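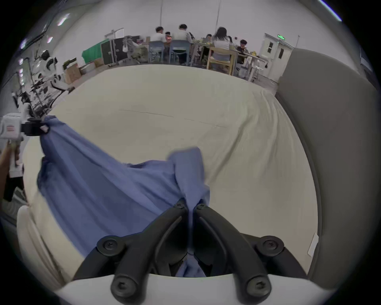 Folding Laundry on a Bed: What I Learned
Project report by Geeta Pal
June 24, 2025

So my project is on folding clothes, and yes, my family laughed. But I've been stuck with laundry duty since February and I wanted to know if the spot where you fold makes any difference to how the pile comes out. We have a bed, a kitchen table, and a floor, so those were my three test spots. This part of the report is mostly on the bed because it surprised me the most!

My rule was simple. Every shirt got laid out, smoothed, folded in thirds and then in half, and I timed it with my phone. I did 306 folds in all (my thumbs would like that noted). I wanted to get to 600, but the semester ran out before the laundry did.

The bed is a really nice height. You don't stoop the way you do on the floor, and there's room to open a whole shirt without the sleeves hanging off. The trouble is that a mattress gives. When you lean in to smooth the front, the sheet moves with your hand and you end up ironing in a wrinkle you just got rid of. Soft shirts were the worst for this, especially the blue ones, which bunch up in the middle as soon as you lift a corner.

What helped was working from the corners. Pick up 2 of them, pull gently until the middle ridge drops out, then lay the whole thing down in one go. Don't pat it! I also pulled the sheet tight before each batch, and my times got steadier after that.

The table was faster for T-shirts, but anything with long sleeves kept sliding off the side. I didn't finish the floor rounds (my knees quit), so that column in my chart is half blank.

If I did this again I'd sort by fabric first. I mixed thick and thin shirts in the same batch, and now I can't tell how much of the difference came from the bed and how much came from the shirts.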